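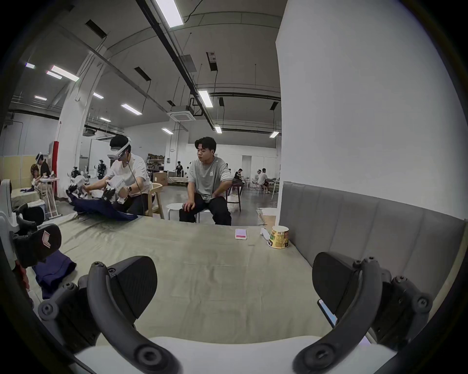 FOR IMMEDIATE RELEASE

Tenants' group asks Flomeo to show its math on "smart" laundry fees

FIGUEROA, October 21, 2026 – The Plevetwood Tenants' League today called on Flomeo, the company that runs the shared laundry rooms at Plevetwood, to publish the figures behind its claim that app-based pricing saves residents money. The League's own tally of receipts points the other way.

Flomeo replaced the coin machines in September. Its welcome flyer promised that residents would "pay less by washing smarter," with lower prices at quiet times and higher prices at busy ones. It did not say when the quiet times are. The League has asked twice and has been told that they are "dynamic."

"I've tried six in the morning and I've tried eleven at night," said Mirjam Eberhard, who chairs the League. "I paid the busy price both times. If there's a cheap hour in that building, I'd like to be told which one it is."

What the receipts show

League members collected 2,156 wash and dry receipts from residents who agreed to share them. Of those, 386 were charged at or below the old coin price. The rest were higher. The League does not say its sample covers every load washed at Plevetwood, and it would be glad to see Flomeo's full records in place of its own.

Flomeo has said that early numbers are "not representative" because residents are still getting used to the system. The League notes that the company used numbers from the same early weeks in an advertisement to landlords, where they were called proof of success.

Lindsay Tapsell, who put the tally together, said the app also makes it hard to check what a load cost. Receipts disappear from the account after 3 days unless they are saved by hand, and the saved copy leaves out the start time. "You can't tell if you were charged the right rate, because the one thing you need is the thing they took off," Tapsell said.

The "care cycle" question

The League is also asking about the care cycle, an extra charge the app adds by default to any load marked as dark or delicate. Flomeo describes it as a gentler wash that keeps color in and wrinkles out. Residents who have paid for it report wrinkled shirts, and the company has not said what the machine does differently during those extra minutes.

Eckhard Ackermann, a retired appliance repairer who lives in the building, timed both cycles on the same washer. He found that the care cycle ran longer and otherwise sounded the same to him. He is careful to say this proves nothing – but neither does the flyer.

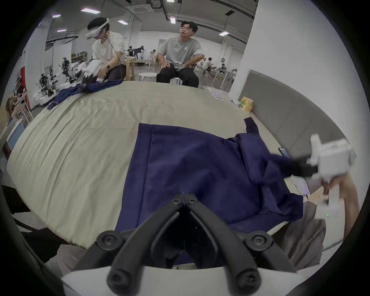
What the League wants

The League has sent Flomeo and the building's owner, Flendon, a letter asking for:

A posted price list in each laundry room, with hours.
Receipts that show the start time and stay in the account.
The care cycle switched off unless a resident picks it.
A way to pay without a phone.

Flendon replied that it is "excited about the resident experience" and referred all questions to Flomeo. Flomeo has not replied.

About the League

The Plevetwood Tenants' League is an independent residents' group. It takes no money from landlords or vendors.

Press contact: Darcy Henare, Plevetwood Tenants' League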